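Ticket 3000 - Wholesale price list prints with the wrong shipping zone
Opened by: Kyriaki Michailidis, Turnolstead
Status: waiting on support 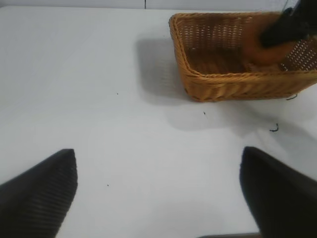
Hi again! So I tried everything in your last reply and I'm still stuck, but I did learn a few things, so let me dump it all in here while it's fresh.

First I cleared the cache in Prodia and logged out and back in. No change. Then I deleted the Rizvi add-on and put it back, which wiped my saved margins (you might want to warn people about that one!) and the price list still printed with zone 16 for every single customer. On screen the zones look perfect. It's only the PDF that's wrong.

Next I made a test customer with a made-up address in zone 22. Screen says 22, PDF says 16. I changed it to zone 4, same thing. Then I opened an old order, number 206, and that one prints fine - it was entered before the May update, so maybe that matters?

I also tried a different browser and my sister's laptop. Same result on both, so I don't think it's my computer.

One odd thing: if I export to a spreadsheet first and then print from there, the zone is correct but all the prices lose their cents. I can live with that for a day or two but not for the spring mailing.

Update, Tuesday, March 26, 2024: I found a box called "use default zone on documents" under Guline template settings. It was checked. I unchecked it, hit save, and when I went back in it was checked again. Is that something you can turn off from your end? I'm at my desk until 4 most days if it's easier to call.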